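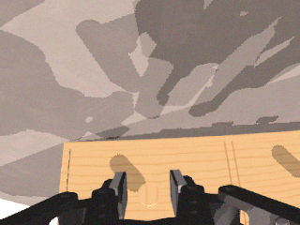
Print | E-mail

4.2 Storage location and recall error

The second wave of the survey asked respondents to name where 12 categories of household item were kept, and then to go to that location and confirm it. The first wave had asked only for the location. Of the 1,537 households in the first wave, 544 agreed to the confirmation procedure. The two groups did not differ in tenure type or household size, but the confirmation group was older and had lived longer at the current address (see Section 3.4). Error rates reported below are therefore likely to be lower than those of the full sample.

A recall error was coded when the item was absent from the named location and was found elsewhere in the dwelling within 30 minutes. Items not found in that time were coded as missing and are treated separately in Section 4.5. Where an item was kept in more than one place, any correct location was accepted. This rule favors the respondent. Under the stricter rule used by Escobedo and Noonan in the Trujillo pilot, which required the main location to be named first, error rates rise in every category except medicines.

Errors were most frequent for items handled less than once a month: spare keys, warranties, sewing supplies and batteries. They were least frequent for items with a fixed point of use, such as kitchen knives. Frequency of handling and point of use are correlated, and the two effects could not be fully separated with the present design.

Furniture form had an independent effect. Closed storage was divided into single-column units, multi-column units and built-in units, following the Alletti schedule with one change: wardrobes with internal drawers were moved to the built-in class when fixed to a wall. Figure 4 shows a freestanding unit of the multi-column type. 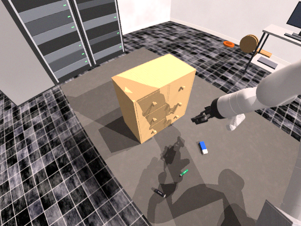
Lucyna Żak
Lead author, Household Survey Group, Folar

Print | E-mail

Figure 4. Freestanding chest with a flat top and a front divided into two columns, drawers at left (rendered view).

In multi-column units, most recall errors were errors of column. Respondents gave the correct height and the wrong side. Errors of height were more common in single-column units, and were concentrated in the middle drawers - top and bottom positions were seldom confused with each other. The pattern held after adjustment for the number of drawers and for the respondent's age.

Labeling reduced errors of both kinds, but few units were labeled and most of these were in home offices. The estimate should be treated with caution. Color or shape differences between drawer fronts had no measurable effect. Differences in drawer depth did, although depth was recorded only in the Folar districts.

Two sources of bias need to be noted. First, interviewers entered locations in Drosel from a fixed list, and the list did not distinguish left from right as seen by the respondent from left and right as seen from the unit. The instruction sheet was corrected in March, after the first set of visits. Records from before the correction were recoded by De Luca from the interviewers' sketches, and those without a usable sketch were dropped from the column analysis. Second, other household members were sometimes present during the confirmation procedure. Interviewers were told to record any prompting, but the recorded rate varies widely between interviewers and is probably too low.

A reweighted model with 2,000 bootstrap replicates gave the same ordering of furniture classes. The interval for built-in units is wide and overlaps both of the others. Full coefficients are given in Table 6, with the unweighted values in Appendix B.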